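Poured floor

From the Condemside Household Encyclopedia, a reader-written reference

A poured floor (you'll also hear seamless floor, resin floor or just "the gloopy one") is a floor that goes down as a liquid and sets hard in one piece. I've lived with one for six years and helped lay 2 more, so I asked if I could write this entry, and here I am.

What it's made of

Most poured floors in homes are either epoxy or polyurethane. Epoxy sets very hard and turns up in garages and workshops a lot. It can go yellow in strong sunlight, so I wouldn't put it in a south-facing kitchen. Polyurethane is a bit softer and warmer under bare feet, and it copes better with a floor that moves slightly, such as one on timber boards. There are cement-based versions too, which look lovely and chalky but need sealing, and then sealing again a few years on.

A bit of history

Seamless floors are older than people think. Terrazzo was being ground smooth long before anybody had a tin of resin, and magnesite floors were common in offices and hospitals in the early twentieth century. Synthetic resins came along after the war, first in factories, dairies and places that get hosed down. They crept into houses much later, mostly by way of people who had moved into old warehouses and liked what was already there.

How it's laid

The slab underneath has to be dry, clean and sound. Ours in Drakdale failed its damp test in November and we had to wait until spring, which was maddening! After that comes grinding, a primer, and a levelling coat if the slab dips. Then the resin is mixed, poured out and spread with a notched trowel, and someone in spiked shoes walks about on it with a spiked roller to let the air out. That was my job – great fun, terrible for the calves.

You get a short working time once the two parts are mixed, so everything needs to be ready before you open a tin. Keep pets and small children well out of it.

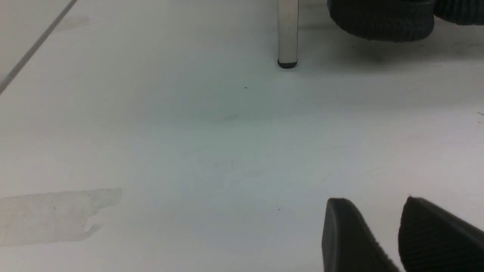 Care and wear

Sweep it, then mop with warm water and a drop of mild soap. Skip wax and anything gritty. Pale colours show scuffs and dark ones show dust, so pick whichever annoys you less. Felt or rubber caps on furniture legs are worth having, and do check them now and then, as a bit of trapped grit will scratch just as well as bare metal.

Deep scratches can be filled, but the patch nearly always shows. A fresh top coat over the whole room looks much better (if you can face moving the fridge again).

See also: Banari plaster; Linoleum; Screed; Terrazzo

Last edited 24 October 2023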